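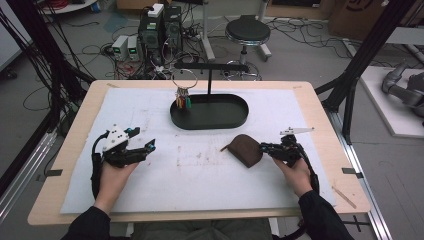
Brown suede-like piece on white paper, light wooden table.

About Darken

Darken is a cleaning and re-colouring workshop for suede, nubuck and other napped leathers, and for the woven and knitted fabrics that are made to look like them. We work from Unit 2, Nolte Yard, Zullbridge. Work comes from shoe repairers, upholsterers, dry cleaners and glove makers, and from members of the public who post or bring in single items.

The name describes the greater part of the trade. Napped leather loses colour in use, through daylight, rubbing and cleaning, and most of what we do is to put the colour back to the depth it had when new, or a little below it. We do not lighten leather. Bleaching agents that will shift dye also weaken the fibre, and we have not found one we would use on a customer's goods.

What we work on

Jackets, coats, skirts, gloves, hats, bags, shoes, boots, belts, slippers, loose cushion covers, seat pads and chair backs. Furniture is accepted only where the cover can be taken off the frame. Sheepskin with the wool on is accepted, but the wool side is cleaned and not dyed.

We also accept microfibre suede, flocked cloth and brushed cotton. These are quoted separately. Polyester microfibre does not take leather dye, and the colour work on it is limited to spot correction with pigment. A burn test or a solvent spot on an inside seam will normally settle whether a piece is leather or not, and we carry this out before quoting if the label is missing.

We do not work on patent, waxed or oil-tanned leather, on fur, or on anything with a printed pattern over more than a small area. Snakeskin and other reptile skins are returned untreated.

How a job runs

Each item is given a job number on arrival and keeps it on a cotton tag until it leaves. The condition is written down: colour, wear, tears, stains, missing trim, and any smell. If the customer has told us what a stain is, that is written down too.

Dry cleaning by hand comes first. The nap is brushed in one direction with a crepe brush, then against it, and the dust is drawn off with a low-power vacuum nozzle. Shine on collars, cuffs and pocket edges is broken with abrasive paper. We use 400 grit for garment suede and a coarser sheet for boots. A good many jobs stop at this point. Greyness on a brown suede coat is often flattened nap full of dust, and if brushing clears it we charge for brushing.

Grease is drawn with an absorbent powder left on overnight and repeated up to four times. Wet cleaning is done only if the item has tide marks or general soiling that the dry work has left behind. The whole panel is wetted, seam to seam, with a pH-matched cleaner, and the item is dried flat or on a form at room temperature. No heaters are used. Drying takes between one and three days, and longer in January, when the drying room is kept at the same temperature but the goods come in colder and damper.

Colour goes on after drying. Dye is sprayed in thin passes with the nap raised, left, brushed, and sprayed again. Three passes is usual. After the last pass the piece is brushed until a white cotton cloth rubbed over it ten times picks up no more than a faint mark. Dark blue and dark red will always give a slight mark, and the customer is told so in the quotation.

A water repellent is applied at the end if it has been asked for. It is not included in the standard price.

Likik dyes

We mix our own colours. The range is called Likik and is made up at Nolte Yard from bought-in dyestuffs in a water and alcohol carrier. There are eleven base colours. Every shade we use is a recipe of those eleven, written as parts by weight, and the recipe file stands at 3972 entries. A recipe is made for a job, tested on an inside facing or a hem, corrected, and then filed under the job number together with a swatch.

Swatches are kept in drawers, out of the light. Returning customers can have an item matched to the earlier recipe, although we test again, as the leather will have moved on in the meantime even if the dye has not.

Likik is sold to the trade in bottles of 100 ml. It can be ordered as a base colour or mixed to a recipe number. We can also match a sample sent by post, for which a piece the size of a postage stamp is enough. Cut it from a seam allowance if there is one. Photographs cannot be matched.

The carrier is flammable and the bottles travel by surface post only. Shelf life is eighteen months unopened. Once opened, a bottle should be used within six months and shaken before each use, including mixed browns, which settle unevenly: the red part drops first and the top of the bottle sprays green.

Notes on brown

Brown is the largest group in the file and causes the most correspondence, so some account of it is given here.

A brown leather dye is a mixture of at least a yellow, a red and a blue or black. Each of these fades at its own rate. Red commonly goes first in daylight, which leaves an old brown looking olive. If a ready-made brown is put over it, the olive stays underneath and the result is darker without being right. Our practice is to put back the missing part first, normally a thin red, let it dry, judge it the next morning by the north window, and only then bring the whole to depth.

Very dark browns are treated differently. Near-black shades hold enough dye that a loss of red hardly shows, and they can be taken straight to depth in two passes. The fault to look for in these is bronzing, a metallic cast caused by dye lying on top of the fibre. It brushes off if caught early. It will not brush off after a repellent has been put over it.

Mid-tan is the hardest of the group. There is little dye in it, so each unevenness in the skin shows through, and two panels cut from different skins may need two recipes to look alike on the same jacket. We charge a second recipe fee where that happens, after asking.

The workshop

Unit 2 has a ground floor and one upper room. Receiving, brushing and wet work are on the ground floor. Spraying is done in an extracted booth at the rear. Mixing and inspection are upstairs, under the north window, with daylight lamps for the afternoon. The drying room is between the two and has its own door, kept shut.

Waste dye and rinse water are collected in drums and removed under contract. Nothing from the booth goes to the drain. Abrasive dust is bagged.

Parking at Nolte Yard is limited to the bay marked with the unit number. Vans should use the lower gate. The upper gate has a width restriction which is not signed from the Zullbridge side.

Prices and times

A written quotation is sent after inspection and holds for thirty days. Inspection is free if the item is collected. If it was posted, return postage is charged whether or not the work goes ahead.

Brushing only: one week.
Brushing and wet clean: two to three weeks.
Clean and re-colour: four to five weeks.
Trade dye orders from the base range: three working days.
Trade dye orders to a recipe number: six working days.
Sample matching: ten working days.

We do not run an express service. Times are counted from acceptance of the quotation.

Guarantee and limits

Re-coloured work is guaranteed for twelve months against patchiness and against rubbing off beyond the level stated in the quotation. Fading in a window is not covered. Neither is any item cleaned elsewhere or with a household product after it left us. Ink, mould and old glue are attempted at the customer's risk, and the quotation will say so.

Goods left uncollected are stored for six months from the date of the second reminder.

Contact

Darken, Unit 2, Nolte Yard, Zullbridge. Callers are seen by appointment. Postal items should be wrapped in paper inside a box, dry, with the order form on top. Plastic bags are best avoided for anything that has been worn in the rain.

Page last revised April 22, 2018.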